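The Second Job That Pays in Store Credit

The offer came in at six in the morning, which should have told me something. A shopping panel I had joined in April wanted me to "unlock Gold status" by completing one more survey on breakfast cereal. I was four points short of a payout. I lay there in the dark and answered questions about raisins. At the end I was screened out, on the grounds that I did not buy enough of them.

Such is life in the soft end of the side-income business, where the work is light, the hours are your own and the money arrives in amounts you could lose in a couch. I had gone in with modest hopes. I have a full-time job, a house that needs a roof and a strong wish not to drive strangers to the airport. Surveys, receipt scanning and the testing of other people's websites seemed like my sort of labor. You can do them sitting down.

My first stop was Mahuika, an app that pays you to photograph your grocery receipts. It pays in points, and the points have their own climate. Some weeks a receipt is worth 55 of them. Other weeks it's worth 33, and a pop-up explains that values have been "refreshed." Long receipts have to be shot in sections, with a little overlap, as though you were mapping a coastline. I got good at it. I also started shopping differently, which I suspect was the idea all along. I bought a family-size tub of a yogurt I don't like for the bonus points, and the bonus did not cover the yogurt.

After that came Flodamden, which deals in website testing and at least pays in dollars. You share your screen, talk out loud and tell a company why you can't find its returns page. This is something I had been doing for free for years. The pay is decent when there is any. The trouble is that a test opens, a great crowd of people in sweatpants leaps on it, and it closes again. To have a chance you need to be near your computer with the sound on. I took to eating lunch at my desk, then dinner, then going back after the dishes "just to check." The work took up very little of my day. The waiting took up the rest. 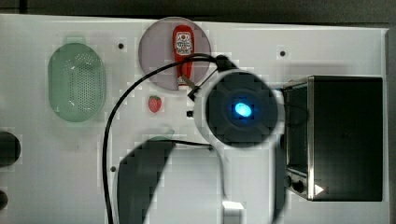

Kukent wrote in, after I mentioned all this in a newsletter, to say that I was doing it wrong and should treat the waiting as part of the rate. Add it up, the message went, every minute with the tab open, and divide. Kukent had done this over a winter and quit everything except the website tests, and those only on evenings when there was ironing to do anyway.

I did the division. I don't recommend it on an empty stomach. Over the spring I earned $193 from all sources, with a fair slice of that locked up in a gift card for a home store whose nearest branch is in Wukivstead, a long drive and a toll bridge away. I spent part of the proceeds on the toll.

There are a few things I'd tell anyone starting out. Look up the minimum payout before you sign up, and look up how long points last, too, because some of these outfits wipe your balance if you go quiet for a couple of months. Set up a separate email address. I didn't, and I now hear daily from a company that believes I'm in the market for a stairlift. Never pay to join. The real ones don't charge, and the ones that charge will be delighted to sell you a list of the ones that don't. If a panel asks for your bank login as opposed to a plain old account for deposits, close the window and go for a walk.

Keep a note of what you've made, as well. Survey money is still income, and the tax people don't have a category for money too silly to mention. My own records live on the back of an envelope, next to a reminder about the roof.

I've kept the website tests. I like being asked my opinion, and at home the demand for it is limited. The receipt app went in June, along with the yogurt. The cereal people are still in touch. They sent a fresh survey last night, with a question near the top about whether my household's interest in raisins had changed over the past six months, and I clicked "somewhat."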